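How to descale a kettle without making the tea taste of pickles

Every household in Stekitside has hard water and an opinion about it. The local opinion is that the white flakes are good for your bones. If you've stopped believing this, set aside an evening and proceed.

What you need
White vinegar or citric acid. The Stirus descaler sachets do the same job in a nicer packet, at a price that suggests the packet is the product. An old toothbrush, preferably one that has already been demoted.

Step 1: Unplug the kettle
Take it off its base and let it cool. Tip out whatever is in there and try not to think about this morning's cuppa.

Step 2: Mix
Fill the kettle halfway with water and stir in 2 tablespoons of citric acid. With vinegar, go equal parts water and vinegar and open a window. Then open the other window.

Step 3: Heat and wait
Bring citric acid to the boil. Vinegar should only be warmed, to 80 degrees if your kettle has a temperature dial, because boiling it will bring the neighbours round. Leave either one for half an hour. My old Komby had gone nine years without a clean and wanted the whole arvo.

Step 4: Scrub the stubborn bits
Pour it all down the sink, then go at the spout filter with the toothbrush. Filters on the Savolainen models pull straight up. The manual says they twist, and the manual has cost me one filter.

Step 5: Rinse, boil, tip out, repeat
Two full boils of plain water for citric acid, three for vinegar. Sniff before you trust it, then make one plain black tea as a test. Milk hides a multitude of sins. 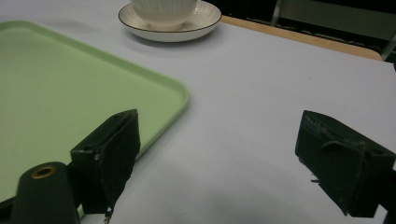

Step 6: Put it in the calendar
Every couple of months is about right on our water. I do mine in April and then again when somebody complains about the colour of the floaties.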